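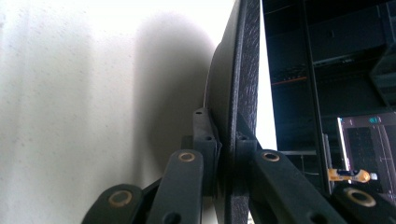 Learning from hand-held demonstrations: questions and answers

Robots > Manipulation > Project notes

What was the study about?

We wanted to know whether a robot arm can learn household and workshop tasks from recordings made by people holding a gripper in their hand, with no robot present while the recording is made. The person squeezes the gripper, does the job, and a camera on the tool records what it sees. The recordings are then used to train a policy, meaning a program that looks at camera input and decides how the arm should move next.

Who ran it?

The work was shared between the Potivska lab, which did the training and testing, and Eveck, which built the grippers. Recording took place at our Dunbar site and in homes and small workplaces nearby.

How many recordings were used?

The full set holds 4,000 demonstrations covering 17 tasks. A further 400 were kept out of training and used only to check the results. Recordings where the camera lost track of its own position were thrown away before these totals were made.

What kinds of tasks are in the set?

Mostly picking things up, putting them down somewhere else, opening and closing drawers, and pressing switches. There is no cutting, no pouring and nothing involving heat. We left out anything that needs two hands, as the first version of the method handles one gripper at a time.

How does the system know where the gripper is?

It works this out from the video together with a small motion sensor in the handle. The software picks out fixed points in the room and follows them from one moment to the next. Blank surfaces are a problem. If a plain white wall fills half the view, there is much less for the software to hold on to, and it has to rely on whatever lies in the other half. Brackets, shelf edges and screens all help, though a screen whose contents change can mislead it.

Do shadows matter?

More than we expected. A soft shadow on a wall can look like a surface mark to the tracker, and if the lamp or the person moves, the shadow moves with them. We now train with the brightness of each recording changed at random, which cut the number of bad movements in testing. It didn't remove them.

What about dark objects close to the camera?

Matt black parts give the model little to go on except their outlines and any bright fittings. A brass bushing at the end of a black arm is easy to find, while the arm itself may blend into a dark shelf behind it. We tried making dark areas lighter before training. It helped on some tasks and made others worse, so it is switched off by default.

Did the robot do as well as the people?

No. It was slower on every task and failed more often on those with narrow gaps, such as reaching between a panel and a wall. On open tabletops the difference was much smaller. Full results for each task are in the tables that come with the report.

Why not record on the robot itself?

We did that in an earlier project, Gustero, and those recordings fit the arm better. They also took far longer to make, and all of them came from the same room. For the current work we chose variety of places over an exact match to the arm.

Will it work on my robot?

Possibly. We tested on two arms. The gripper on your arm needs to be the same shape as the hand-held one, with the camera mounted in the same position. The setup guide gives the mounting distances. If your camera sits 6 mm or more away from the stated position, expect to record some demonstrations of your own and retrain.

Can I have the data?

The training set is open for research use. Recordings made in private homes are included only where the household agreed to release. You will need to fill in a short form, and we reply by email with a download link.

What is planned next?

Two-handed tasks, and a better way of flagging poor tracking while the person is still recording. The next release is planned for October.

Filed under: Robot learning, Methods, FAQ

3 comments | 12 shares

Contact the project | © Potivska | Back to top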